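Home | Meetings | Minutes | Kit reviews | Contact
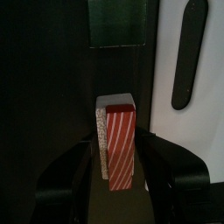
Austra Paulauskas thinks we should send the whole lot back and ask for the cheaper version, and she'd like that at the top of the minutes so it doesn't get buried on page two like last time. So there it is, Austra! The rest of us were less sure, as you'll see.

Minutes, Nakovby kit group, 19th December

I took the notes again (my turn had come round quicker than I expected) and I've tidied them up a bit, but shout if I've got you wrong.

1. Last minutes. Agreed, apart from the spelling of Brorkico, which I had two different ways. Sorry.

2. The Zodden arm and gripper, on trial from Brorkico. Most of the evening went on this. The trial runs until the middle of January and then we either pay up or pack it up. The price is 1000 pounds with the gripper and wrist camera included, plus 60 a year for the software after the first year. Austra said the yearly fee was what bothered her, more than the price itself, and two others nodded. I asked whether the software would carry on working if we stopped paying. The leaflet doesn't say, so I'm to write and ask.

We went through the log of tries with the blocks. There are 151 in it, and 19 are marked as drops. Nearly all the drops have the same note beside them, "came in crooked", so we talked for ages about whether that's the gripper or the way we've been setting it up. I think it's us!

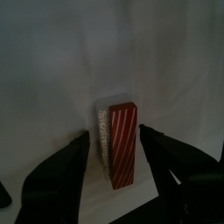

My own worry is the fingers, and I said so at some length. They're fine on a fat block, but I wanted to know how much room for error we get on a narrow one, and the manual only gives the widest opening. Going by the upright block with the striped red side, there's a thin strip of space left between it and each fingertip, and the block is sitting a bit nearer the right finger, so the approach doesn't have to be far out before one finger gets there first. Sepp do a wider set of fingers that are meant to fit the Zodden, and we agreed to ask for a loan pair before deciding anything.

3. Support from Brorkico. Mixed! They answered the first email the same day and the second one after nine days. Austra would like a phone number.

4. Lighting. Someone asked for a brighter lamp for the next round of tries. Agreed, and I've got one at home I can bring.

5. Any other business. The manual has gone missing again. If it's in your bag, please bring it back.

To do: me, the software letter and the lamp. Austra, the cheaper version and what it leaves out. Next meeting in January, usual room, and we'll vote then.

4 comments | 2 shares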